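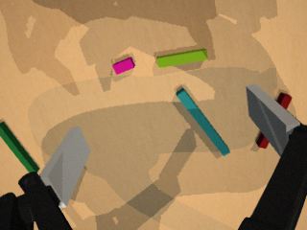
**What time should I show up for the open day?**

Doors open at 11 and I start the first demo as soon as there are enough people to fill the front bench. If you come later, no problem, I run it again all afternoon (my voice is usually gone by closing).

**Where do I go once I'm at Skolleo?**

Walk in through the main entrance and follow the green tape to room 1804. The elevator is a bit slow, so take the stairs if you can!

**Is the demo a real robot or a simulation?**

The bench demo is a simulation. It's a rendered tabletop with colored bars and blocks lying on it, and a two-finger gripper you get to steer yourself. I love this part, because people get really competitive over one little magenta block.

**Can my kids drive it?**

Please bring them! Everybody gets up to 5 minutes at the controls, and kids tend to pick it up faster than their parents. Under eights need a grown-up sitting next to them.

**Do I need to know anything about robots?**

Nope. I came to this from fixing bikes, so I explain things in plain words. If you want the deep stuff – grasp planning, contact models, all that – find Aiguo Ren at the Trosora table. Bring snacks, you'll be there a while.

**Can I take the software home?**

We hand out a trial copy of Govum at the door. It runs on most laptops, though mine gets pretty loud when the shadows are turned on.

**Do I have to sign up?**

Only for the afternoon workshop, and that one fills up fast. Just walk in for everything else. For workshop spots, call the front desk at extension 2198.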